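Peiyu Dong
@peiyudong
3/30/20

Spent the day teaching a robot with two arms to do things I learned to do before I could spell. A thread, mostly so I remember what went wrong.

1/ Setup for the new people: I hold a pair of handles, the arms copy whatever my hands do, and everything gets recorded. Do that enough times and the robot is supposed to get the idea. I've been doing it since May and I'm still waiting to get the idea myself.

2/ Before the handles we did it the old way at Wondo, where you grab the arm by the wrist and drag it through the motion. Great for one arm. With two arms you're slow dancing with a coat rack, and the coat rack leads.

3/ Today's target was 300 demos. I would like whoever picked that number to come over and hold the handles for an hour. (It was me. I picked it in a good mood.)

4/ First thing you lose with remote control is your fingertips. You close the gripper and you get no squeeze back. You're going by sight, and by the little sound the motor makes when it's unhappy. I know that sound better than my own ringtone.

5/ Second thing you lose is your elbows. My elbow goes where it likes. The robot's elbow goes where the math says, and the math has never had to share a table with another arm.

6/ Haoran Duan's rule, taped to the monitor: MOVE LIKE SOMEBODY IS COPYING YOU. Good rule. Haoran broke it 2 minutes into the morning by scratching his nose with a handle in his hand. The left arm did a very respectful salute.

7/ So the lesson of the first session was the clutch pedal. Foot down, the arms follow you. Foot up, they hold still and you can scratch anything you want. Please use the clutch pedal.

8/ Things that ruin a demo, by how much they annoy me:
- changing your mind halfway over
- fixing the grip four times when the first one was fine
- rushing the last inch
- sneezing

9/ About changing your mind. When you hover, the robot learns hovering. We had a batch from the Gandara project where the operator paused before every grasp to think. The trained policy paused before every grasp too. It looked very thoughtful. It dropped everything.

10/ Mistakes you recover from are a different story and I keep those. Slip, back off, re-grip, carry on. If all it ever sees is me being perfect, it has no clue what to do the first time it isn't. Also I'd have to be perfect, and we have a schedule.

11/ Guo on our team wants every demo at the same speed. I want every demo at the speed of a person who's had lunch. We've settled on "slow near the object, normal everywhere else," and each of us believes we won.

12/ The afternoon was all two-handed holding. One thing in the left gripper, another in the right, bring them toward each other in the air over the table, no bumping. You do this with a pen and its cap a dozen times a day and have never once been proud of it.

13/ You will be proud of it here. My depth perception through the headset is what I'd call a rumor. The gap always looks bigger than it is, until it looks smaller than it is, and then there's a click and Haoran says "ooh" from across the room.

14/ Trick that helped: park one arm and only move the other. My hands both want to help. Two hands helping means two errors, and they never cancel out, whatever they told you in school.

15/ Other trick: pick your reference and stick with it. I watch the edge of the thing in the right gripper and pretend the left doesn't exist until the very end. The wrist cameras are for the robot, but I peek at those feeds too. I have no shame and the robot can't report me.

16/ One from the middle of the run, with the arms about as close together as I let them get:
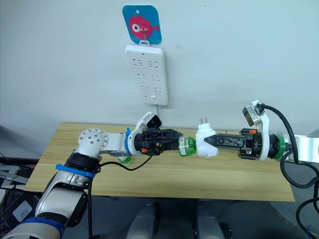 Green cap thing on the left, plug adapter on the right. Fish supervising.

17/ Demo count when we quit: not 300. I'm not going to say the number. The Calteck folks follow this account and they think we're professionals.

18/ What I'd change for next time: shorter runs. After 9 in a row without a break my wrists go stiff and you can see it in the playback. The paths get lumpy. The robot will happily learn lumpy, it has no taste at all.

19/ Also a second person calling start and stop. When I do it myself I forget to stop, and the recording has an extra stretch of me reaching for my coffee with my foot still down. That's a skill now, I guess. Somebody may want it.

20/ And label the bad ones right away. I told myself I'd remember which 3 were junk. I remember there were 3. Watching all the playbacks tonight with a bag of pretzels to find them.

21/ Update, pretzels gone: found two. The third is either really subtle or was a good demo that I was in a bad mood about. Leaving it in.

22/ Someone asked in the replies if it's fun. Yeah, it kind of is. Bring a chair with a back.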